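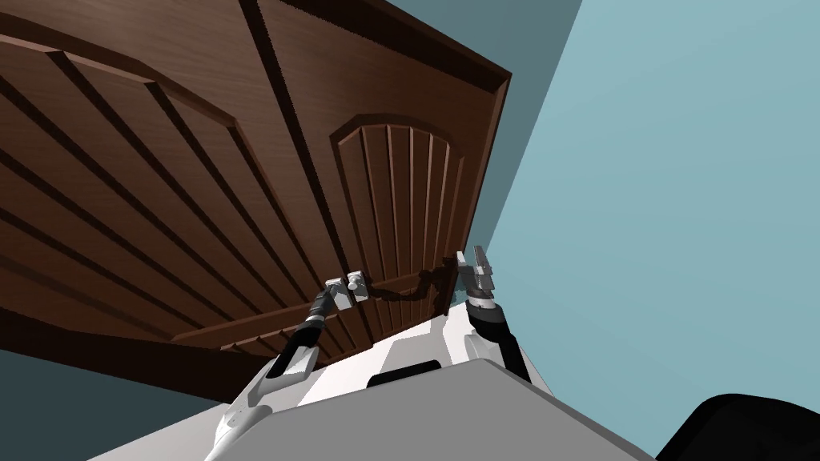 Simulation view, door task: both grippers up at the door, the left one beside the lever handle.

Thursday, August 2, 2018
Demonstration for the Bollthorpe delegation, Kullel laboratory

The visitors were received at the main entrance and taken directly to the simulation room. The program was shortened to 30 minutes at their request, so the gripper calibration bench was left out.

The door task was run in the Sasum environment with the two-arm model. The visitors asked why a paneled door with a curved lever had been chosen over a plain one. It was explained that the July runs had used a flat door and that the carved surface gives the contact model more to deal with. A second question concerned the number of trials. The current set stands at 2,000, of which 900 use the lever handle.

The control software was restarted once between runs – the log has been saved under today's entry.

Open items:
Send the Sezer interface notes to Bollthorpe.
Check the friction setting on the handle before the next set.
Return the 2 visitor badges still at the front desk.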